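Week 6: Selling Concentrates to Drinks Makers

Set reading: chapter 9, plus the Helberg case (handed out in July).

Most flavour houses sell to a few large bottlers and a long tail of small ones. Helberg had 314 accounts, of which 19 brought in almost all the profit. The small accounts still took up sales time, samples and credit checks.

Terms to know
Minimum order: the smallest batch the supplier will mix.
Matching brief: a request to copy a flavour already on sale.
Exclusivity: the supplier agrees not to sell that recipe to a rival.

Before the seminar, write half a page on whether Helberg should raise its minimum order. Say what happens to the small bottlers if it does. 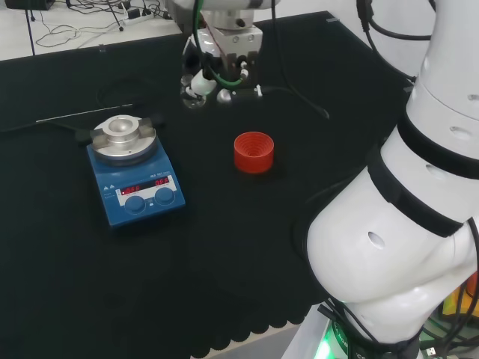
Stirrer hotplate with metal heating block; both displays appear to read OFF.

Bring your notes on pricing from last week. Questions to Joni Ruotsalainen after the lecture.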